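J'ai fini La Lame de Gandemau. 1019 chapitres. Je vais donc en parler ici, vu que chez moi on a demandé que ça cesse.

Pour ceux qui arrivent : c'est un feuilleton de fantasy, publié par épisodes sur Treltent, signé Declan Katene. Un orphelin, une épée cassée, une montagne sacrée. Vous avez déjà lu ce livre, mais pas dans cette longueur.

Je divulgâche tout à partir du prochain message. Si vous comptiez le lire un jour, prévoyez une retraite anticipée et revenez après.

Ça commence à Hulville, bourgade paisible où il ne se passe rien, ce qu'on sait parce que le narrateur l'écrit à chaque début de chapitre pendant que la bourgade brûle.

Le héros s'appelle Ilan. Il est faible, méprisé, balaie la cour de l'école d'épée. Au chapitre 3 il avale par erreur une perle de dragon. Au chapitre 4 il ne balaie plus.

Son maître, Chong, a 2000 ans et en paraît trente, détail rappelé chaque fois qu'une jeune femme entre dans la pièce. Il parle par proverbes. Mon préféré : « L'eau qui attend n'a pas soif. » J'y ai réfléchi toute une soirée et j'en suis ressortie avec moins qu'au départ.

Je précise que j'adore Chong. Il ment à tout le monde, il triche aux dames et il a caché l'arme la plus dangereuse du royaume dans un tonneau de choucroute. Le chapitre du tonneau est un sommet, je le pense vraiment.

Parlons du système de magie. Il y a des paliers. Fer, bronze, argent, or, jusque-là je suis. Puis or clair, or profond, or véritable. Puis on apprend que tout ça n'était que le palier du fer d'un continent plus grand.

C'est le coup du continent plus grand. On nous le fait quatre fois. À la quatrième, Ilan lève les yeux vers le ciel immense et comprend qu'il n'est encore qu'une fourmi. Mon pauvre, tu as fendu une lune en deux au tome d'avant.
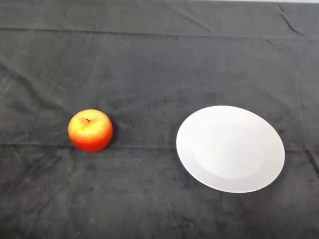
La romance, maintenant. Ilan et Saëlle s'aiment depuis le chapitre 12 et ne se le disent pas, pour des raisons d'honneur, de serment, puis d'amnésie, puis de nouveau d'honneur. Leur grande scène du balcon, je la vois comme cette pomme et cette assiette ronde : manifestement faites pour se rencontrer, chacune de son côté, avec tout un désert de tissu sombre au milieu. Ils regardent la vallée. Il dit : « La nuit est fraîche. » Elle répond : « Oui. » Fin du volume.

Dans les commentaires de Treltent, sous cette scène, des gens écrivent en majuscules et je les comprends tous.

Il y a ensuite le tournoi. Il y a toujours un tournoi. Celui-ci dure 70 chapitres, avec poules, repêchages et un arbitre corrompu dont on nous raconte l'enfance.

L'enfance de l'arbitre est très belle, d'ailleurs. Il y a un frère, une rivière, un cerf-volant. Il meurt trois lignes plus loin, écrasé par un gradin. Je n'ai toujours pas digéré l'arbitre.

Chaque combat du tournoi suit la même partition. L'adversaire ricane. L'adversaire attaque. Un nuage de poussière. L'adversaire dit « c'est fini ». La poussière retombe. « Impossible ! » Ilan époussette sa manche.

À ce stade, si j'étais adversaire, j'attendrais que la poussière retombe avant de parler. C'est gratuit.

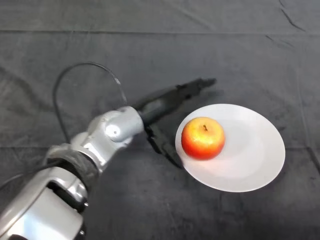
Bras argenté, pince noire, tissu gris foncé.

Un mot sur les spectateurs. Dans les gradins se tient en permanence un vieil homme qui explique les techniques à son voisin. « Serait-ce… la Paume du Héron Immobile ? Mais elle est perdue depuis des siècles ! » Si, monsieur, c'était elle, et la semaine dernière aussi.

Ce vieil homme sait tout. Il reconnaît les écoles, les lignées, les poisons à l'odeur. On ne lui confie jamais rien, même pas une petite province.

Les noms de techniques mériteraient un fil à part. En vrac, parmi ceux que j'ai notés dans la marge de mon agenda : le Coup de la Grue Endettée, les Mille Pas vers l'Arrière, le Silence Supérieur. Le Silence Supérieur se crie.

Et je n'invente pas la Grue Endettée. Dans le chapitre suivant elle devient « Grue Endeuillée » et le reste jusqu'au bout. Moi je garde la première. Une grue qui doit de l'argent, ça frappe avec une autre conviction.

Passons au méchant. Le Duc Gris de l'Est. Il arrive tard, il est courtois, il cultive des pivoines, il a raison sur à peu près tous les sujets politiques. L'auteur s'en aperçoit vers la moitié et lui fait d'urgence brûler un orphelinat.

Ça se voit comme une couture sur un genou. Un chapitre il réforme l'impôt sur le sel, le suivant il rit sur un balcon avec une torche. Je suis restée loyale aux pivoines.

Il y a aussi une tentative de nous faire croire qu'il est le père d'Ilan. Puis l'oncle. Puis Ilan lui-même, revenu du futur. L'affaire est classée sans suite au détour d'une note de bas de chapitre.

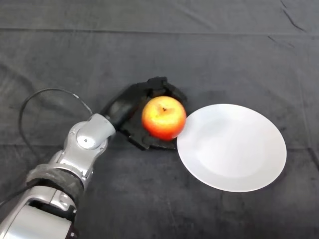
La pomme, prise dans la main noire, à côté de l'assiette.

Je reçois des messages me demandant à partir de quand « ça devient bien ». La réponse officielle des fans est : au chapitre 500.

Je vous laisse un instant avec cette réponse.

La mienne est plus embêtante. C'est bien au chapitre 9, quand Ilan répare la serrure de sa vieille voisine et que rien d'autre n'arrive. C'est bien au tonneau. C'est bien quand Saëlle perd son combat, rentre à pied sous la pluie et mange un beignet froid sans parler à personne. Et c'est mauvais sur des étendues où l'on pourrait élever du bétail.

Katene sait écrire les gens fatigués. C'est rare dans le genre, où l'on se remet d'une jambe arrachée avec une pilule et un bon bain. Chez lui, les figurants ont mal au dos. Les gardes de Gandemau se disputent pour savoir qui a pris la dernière chaise. Je lirais un roman entier sur la chaise.

À la place, j'ai eu l'arc du désert. Dans l'arc du désert, ils traversent le désert. Ils discutent pour savoir s'ils sont perdus. Ils sont perdus. Le chameau parle, mais une seule fois, et personne ne relève.

J'ai cherché l'explication du chameau jusqu'au dernier chapitre. Je l'attendais au couronnement. Je l'attendais à l'enterrement. Si quelqu'un l'a trouvée, mes messages privés sont ouverts, y compris la nuit.

On me dit aussi que la traduction française n'aide pas. C'est vrai et c'est injuste. Pendant un long moment, « l'Ancien » de la secte est traduit par « le Senior », et tout le conseil des immortels prend des airs de club de marche. J'ai trouvé que ça leur allait bien.

Plus loin, quelqu'un a visiblement repris le travail, et on vouvoie son ennemi mortel. « Je vous arracherai le cœur, monsieur le Duc. » La série y gagne énormément. Tout le monde se massacre avec des manières de notaire.

Le changement se fait au milieu d'un duel. Ilan tutoie en levant l'épée et vouvoie en la baissant. On peut y lire l'apprentissage du respect, si on a dormi.

La fin, donc. Épisode mis en ligne le mardi 4 mai, lu d'une traite dans ma cuisine, debout, le manteau encore sur le dos.

Ilan arrive au sommet de la montagne sacrée. Derrière la dernière porte l'attend Chong, qui n'est pas mort (je ne vous ai pas raconté la mort de Chong, j'aurais dû, j'avais pleuré, bref, annulé). Il balaie la cour.

Il lui tend le balai. Ilan le prend. Et là, j'avoue, quelque chose m'a serré la gorge, parce que c'est le balai du premier chapitre, avec le manche recollé, et que Katene s'en est souvenu alors qu'il a oublié un frère, deux guerres et un chameau.

Saëlle monte les marches. Elle dit : « La nuit est fraîche. » Il répond : « J'ai froid depuis le chapitre 12. » Non, pardon, il répond « Oui ». Mais j'ai lu l'autre version très fort dans ma tête.

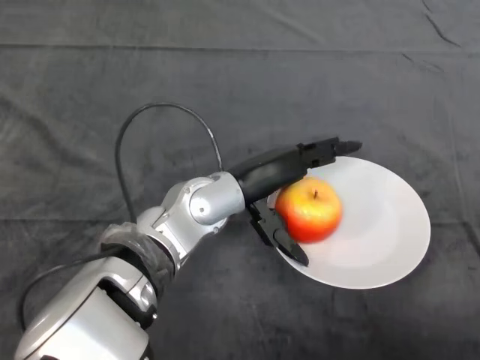
Pomme dans l'assiette, pince tout au bord.

Donc ils se marient ? On ne sait pas. Il y a un saut dans le temps, un enfant qui court, une épée cassée accrochée au-dessus d'une cheminée. L'enfant trouve une perle par terre. L'enfant la met dans sa bouche.

J'ai posé le téléphone face contre la table.

La suite est annoncée pour septembre. Elle s'appelle Le Fils de la Lame et elle se passe, je cite le résumé, « sur un continent plus grand ».

On va m'écrire que si c'est si mauvais, je n'avais qu'à arrêter. J'ai arrêté deux fois. La première j'ai tenu le temps d'un café. La seconde, j'ai désinstallé Treltent, puis j'ai lu dans le navigateur, avec les publicités, comme une bête.

Et puis il y a les commentaires. Sous chaque épisode, la même personne écrit « merci pour le chapitre », sans majuscule ni point. Sous l'incendie, merci pour le chapitre. Sous la mort de Chong, merci pour le chapitre. Sous le tout dernier, elle a mis un point. J'ai trouvé ça plus dur que l'enterrement.

Questions reçues pendant que j'écrivais : oui, on peut sauter le désert. Non, pas l'arbitre. Oui, il y a une carte, non, elle ne correspond à rien – Hulville y est dans la mer.

Et pour la personne qui demande si Saëlle finit par avoir un chapitre de son point de vue : oui, un seul, très beau, elle y fait l'inventaire d'un grenier. Il est classé dans les bonus, après la recette des beignets.

Je relis le tonneau et je vais me coucher.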